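Chapter 7
Who Gets the Seats? Turning Votes into a Parliament

Polls tell us what people say they want. Elections tell us what they chose. Between the vote and the finished parliament, though, lies a third step that gets far less attention, and it happens to be one of the most enjoyable puzzles in all of politics. You have a pile of votes and a fixed number of chairs. How do you share the chairs?

It sounds like simple arithmetic, and in a perfect world it would be. If a party wins half the votes, give it half the seats! But votes almost never divide evenly, and you can't seat two-thirds of a lawmaker. Somebody has to decide what happens to the leftovers, and that decision can change who governs.

Let's start with a small place. The town of Kukia elects a council from party lists, and its voting rules have been rewritten more than once. Before the last rewrite, a newcomer named Darius Chiriac ran on a list with two friends, knocked on doors until nine at night, and collected enough support to fill a good-sized hall. His list won no seat. Under the new rules, the same votes would have put him on the council. We will come back to him several times in this chapter, so keep his name in mind.

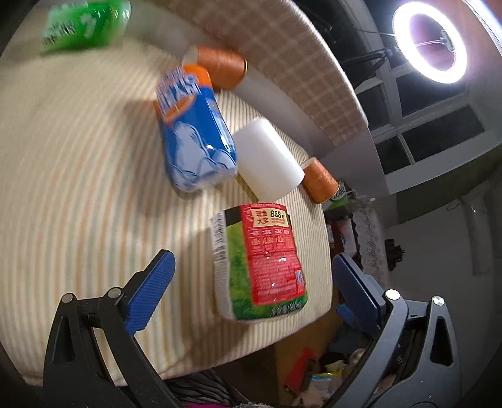
Why can the same votes produce different winners?
Each counting rule treats leftover votes in its own way. Some rules hand spare seats to the parties with the largest remainders, while others favor parties that already have strong totals, so a seat near the line can move from one party to another when the rule changes.

7.1 The quota

The oldest idea is also the easiest to picture. Divide the total number of votes by the number of seats, and you get the price of one seat. This price is called the quota. Suppose 2000 people vote and there are four seats to fill. The quota is 500. A party with 1,000 votes can buy two seats and walk away with nothing left in its pocket.

Now make it harder. Party A has 900 votes, Party B has 650, and Party C has 450. Party A buys one seat and has 400 votes left. Party B buys one seat and has 150 left. Party C can't afford even one, but it still holds all 450 of its votes. Two seats remain. Under the largest remainder rule, they go to the parties with the most left over – first Party C, then Party A. The final result is two seats for A, one for B and one for C.

Try this on paper before reading on. Cover the answer, change Party C's total to 350 and give the extra 100 votes to Party B. The remainders shift, and you can watch the last seats being won. Party B, now holding 750 votes, has 250 left after its first seat. Does it gain anything? Work it out, then compare your result with a classmate's.

7.2 The threshold

Many countries add a gate in front of all this math. A party must win a certain share of the vote before it can take part in the sharing at all. The gate is called a threshold, and people argue about it with real passion. Supporters say it keeps a parliament from splitting into tiny groups. Critics point to the voters whose ballots end up electing no one.

Oğuzhan Altıntaş, who taught election math in evening classes for many years, liked to open with a question for the room: how many unheard voters would you accept in exchange for a steadier government? Students rarely agreed, and the arguments often carried on in the parking lot. Write down your own answer now, in one sentence. At the end of the chapter you will be asked to look at it again. 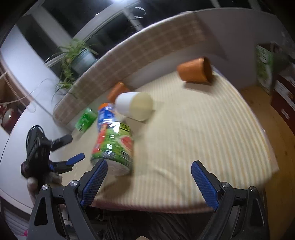

Figure 7.2 Two black grippers, both with blue finger pads.

7.3 What to look for as you read

The next section introduces divisors, a different way of sharing seats that needs no quota. You will divide each party's votes by one, then by two, then by three, and hand out seats to the highest numbers in the table. It goes quickly once you have done it a few times, and there is something very satisfying about seeing the last seat fall into place. Keep a pencil nearby, and keep your Party A, B and C results from 7.1, as the first exercise uses the same votes.

Key terms: quota, remainder, threshold, divisor, party list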